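Schüsseln richtig greifen: was wir aus der Versuchsküche in den Haushalt mitnehmen

Ihr Lieben, im März hatte ich euch ja schon von Fanni Csizmadia erzählt, die im Projekt Gurska einem Roboterarm das Geschirrwegräumen beibringt. Inzwischen sind die ersten Ergebnisse da, und weil darin so viel steckt, was man auch mit zwei ganz normalen Händen gebrauchen kann (ich zumindest!), kommt heute einmal ein etwas anderer Küchentipp.

Das Verfahren heißt Istavent und ist schnell erklärt: Ein Mensch führt den Greifer vor, die kleine Kamera am Handgelenk schaut mit, und aus diesen Vorführungen lernt der Arm, wo er anfassen soll. Für die Schüsseln hat Fanni 100 Vorführungen gesammelt. Danach durfte der Arm allein ran, einmal mit der alten Regel »immer auf die Mitte zu« und einmal mit dem Gelernten, nämlich seitlich an den Rand. 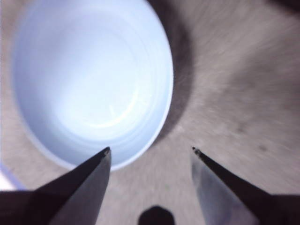 Weiße Schüssel aus der Sicht der Greiferkamera, die linke Fingerspitze dicht am unteren Rand.

Mit der alten Regel klappten 55 Prozent der Griffe, mit der Randmethode waren es mehr als 90. Am meisten Ärger machten glänzende Schüsseln: Die Spiegelung am Boden hielt das Programm gern für eine Kante. Geholfen hat, die Vorführungen bei wechselndem Licht zu wiederholen, morgens am Fenster und abends unter der Lampe.

Und nun zu uns in die Küche:

Leere Schüsseln am Rand fassen, einen Finger innen, den Daumen außen. Bei schweren bitte die zweite Hand unter den Boden!

Unter wacklige Schüsseln ein Tuch legen, dann rutschen sie beim Zugreifen nicht weg.

Im Schrank höchstens 4 Stück stapeln und seitlich eine Fingerbreite Platz lassen, sonst stößt man beim Herausnehmen jedes Mal an den Nachbarstapel.

Als Nächstes sind bei Gurska die Tassen dran, und vor den Henkeln hat Fanni jetzt schon Respekt. Wer mag, schreibt mir bis dahin gern, wie ihr eure Schüsseln stapelt.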